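Dekbridge vacancy walk, notebook entry, 06/09/2025
Second loop on foot, Mowat Street down to the rail yards.
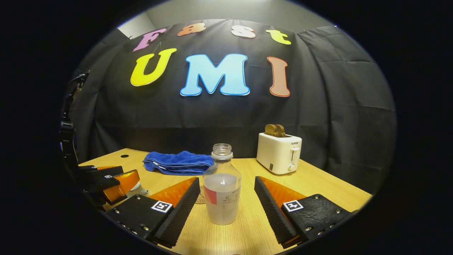

Block counts
Did the whole east side this time, 20 blocks, and what a great walk! Lots marked vacant in our January sheet are filling in faster than I'd guessed. Two of them on Pomero Avenue have new foundations poured, and one has a proper community garden with raised beds and a rain tank. Some 300 parcels still to check against the council layer.

Population puzzle
The old tram suburbs keep losing people while the number of households holds steady. Smaller households, I reckon — would love to see this by street. Doneo has the older rolls scanned, so ask for the Mowat ones first.

To fix
Colour codes on the map are a mess: grey means both "demolished" and "not visited". Change not visited to white before anyone prints it.
Block 14 was entered twice, keep the later row.

Next loop: west of the yards, starting at the old cannery neighbourhood. Bring the spare clipboard.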